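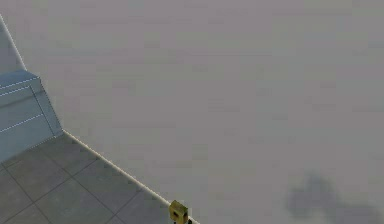
Big grey wall, kitchen end

Grey walls: do I stick or twist?

melinak
18 Apr 2026
Right, I need people who aren't my sister. We've been in the new place since September and I still can't decide on the kitchen walls. I want to go grey all over, a proper mid grey, but everyone I mention it to pulls a face and says grey is finished. Is it? I've got a tin of Mridha matt in the cupboard and it cost a fortune, so I'd quite like to use it!

prelleypaul
It's finished. Sorry. We did our whole downstairs grey and by the second winter it was like living inside a filing cabinet. Went over it in a warm white and I've been cheerful ever since.

Nhung Diệp
Disagree with Paul completely. Grey is fine, it's cold light that ruins it. Which way does the room face? Ours is north facing and I had to try six sample pots before I found one that didn't go purple after tea time. Paint a big bit of lining paper and move it about for a few days (not a little square on the wall, they lie).

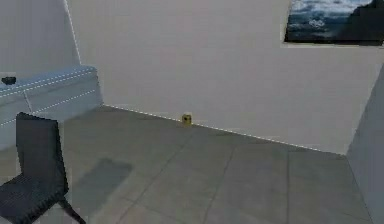 And do think about what you're hanging up as well. I had a sea print for years that looked like nothing at all on cream, then I moved it onto a plain white wall and the blues came right up. So I'd choose the picture first and the paint after, which my husband says is backwards, but he's colour blind so he doesn't get a vote.

melinak
North facing, yes, ugh. Lining paper is a good shout. Has anyone used the Dravura stuff? Mridha is lovely but I'd need another tin and it's £20 more.

dado_rail
Used Dravura in the hall. Took three coats and it still marks if you breathe on it. Get the Mridha.

prelleypaul
Three coats?? Did you thin the first one? Mine went on in two, no marks, and I've got 14 year old twins.

dado_rail
No I didn't thin it, the tin says not to.

Nhung Diệp
Tin says not to on mine too, Paul.

prelleypaul
Well mine's an old tin. Still say white though.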